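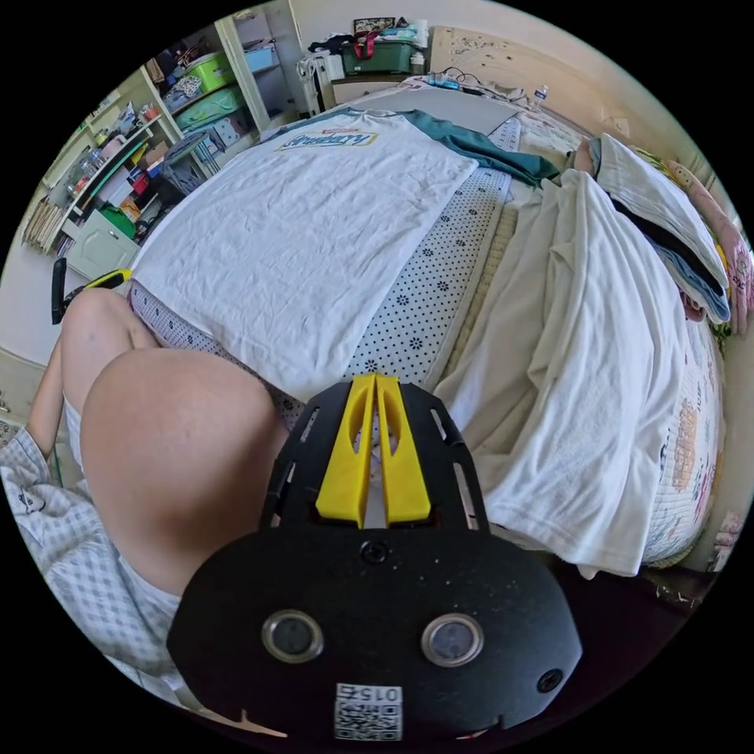

The Plombridge mill opens its doors to the public once a year, in April, and by 9 in the morning the line already reached the bus shelter. The leaflet promised "163 years of cotton." It did not mention the hill.

Our group went in through the carding room, where a guide with a very small microphone told us something about Pretorius, the firm that built the older looms. I caught the word "Pretorius" and later the word "fingers," and kept my hands in my pockets for the rest of the tour.

Only 6 looms still run. When they started one up, a child in front of me burst into tears and I felt we understood each other. It makes a plain white sheeting called Ondov, sold in the shop at a price that would have bought the loom.

The finishing room was closed for repairs, so we looked at the door. Then came almost 70 minutes of dye samples, a third of them beige.

Tea was good. The scones were gone by the time the second group got upstairs - I was in the second group. Parking is in the Tolent yard across the bridge, and you'll want coins.

200 shares

2 comments

millrat: The finishing room was closed last year too. Same sign.

pegandline: I bought the Ondov pillowcases. Still stiff after five washes, but I like them.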